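The case against eight glasses

July 26, 2018

My sister-in-law sent me another one of those hydration apps. It's called Satby, it costs $4 a month, and it buzzes you all day until you tell it you drank something. I lasted two days.

I have never understood where these targets come from. The app wanted 276 ounces out of me in the first week, going up after that, and when I looked for the reasoning I found a page saying it was "personalized." It had asked for my height and my zip code. What does my zip code know about my kidneys?

My neighbor Pirmin Thaler swears by it, and says his headaches have been gone since February. Maybe so. He also quit coffee in February and started going to bed at a decent hour – but the app gets the credit.

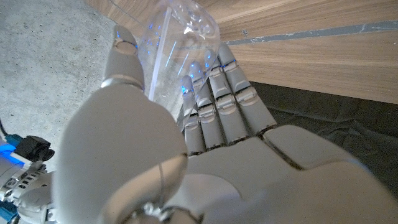
A clear plastic bottle in the grip of a robotic hand.

Then there's the stuff you're supposed to drink. The grocery store in Arriaga now stocks Flarnness, a mineral water that promises "deeper absorption." Deeper than what? I wrote to the company and got a coupon back.

I'm not against water. I drink it when I'm thirsty, more when I've been mowing, and I have soup most nights in winter. My grandmother did the same and never logged a glass.

Anyway, I canceled. Satby would like to know why, and has emailed twice.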